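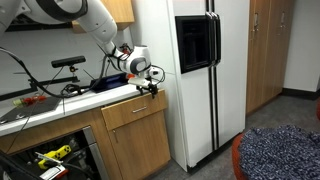 Section 4: Swapping Grippers and Running the Comparison

I wrote this section after doing the whole thing wrong myself the first time, so please read it through once before you pick up a screwdriver. It covers taking one two-finger gripper off, putting another on, and running both through the same set of grasps so you can tell which one you like better. We compare the Voven and the Kinnear here, but the steps work for anything that fits the same mounting plate.

Before you start

You'll need the hex key from the arm's tool pouch, the test tray, your score sheet, and a handful of those little reusable cable ties. Put the arm in a comfortable pose first, with the wrist at chest height and the fingers pointing down. (Chest height for you! Lai-ching Hsu is a good bit shorter than me and we kept re-posing it for each other.)

CAUTION: Stop the arm and switch off tool power before you unplug anything at the wrist. A gripper that loses its signal halfway through a move can snap shut, and the Kinnear closes hard.

Changing the gripper

1. Save your current pose as HOME. You'll want it back in a minute.

2. Hit stop, then turn off tool power on the controller. Wait for the light to go out.

3. Unplug the gripper cable at the wrist. Pull on the connector, please, and leave the wire alone.

4. Hold the gripper from underneath with one hand and back out the mounting screws with the other. It's heavier than it looks when the last screw lets go.

5. Seat the new gripper on the pin and start all the screws by hand, then tighten them a little at a time, going corner to corner.

6. Plug in the new cable and tie it back with enough slack for the wrist to turn all the way both directions. I leave a loop as wide as my palm. Too tight and it tugs on the connector, too loose and it ends up in front of the camera.

7. Turn tool power back on and load the matching profile from the gripper menu. If you skip this one the fingers will still move, just with the other gripper's limits, and your results are junk. Ask me how I know.

Note: Profiles made before 6/6/20 don't store finger length. Open the old one, type the length in, and save it under a new name.

Checking the depth sensor

8. With the arm at HOME, look at the live depth view. You should see the tray, its rim, and both fingertips.

9. If the fingertips are fuzzy, back the sensor off a little and look again. Black fingers can be tricky for it. Necati Ağca wraps his in a band of matte tape and swears by it – I've had mixed luck.

10. Tighten the clamps on the sensor stand, then run the calibration again. Yes, even if you only nudged it.

Running the grasps

11. Put the first object in the tray and start the test at slow speed. Keep a hand near the stop button.

12. Run 14 grasps per object, with the object turned a bit between tries. Write down every miss, even the silly ones.

13. Swap grippers and repeat with the same objects in the same order.

CAUTION: Watch the front edge of the counter on the way down. The Voven's fingers are 12 mm longer, so a path that cleared nicely with the Kinnear may not clear now. Raise your approach height before the first run.

If the arm stops with a "tool load" message, you've probably still got the old weight in the profile. Fix that, go back to HOME, and start that object over from the first grasp.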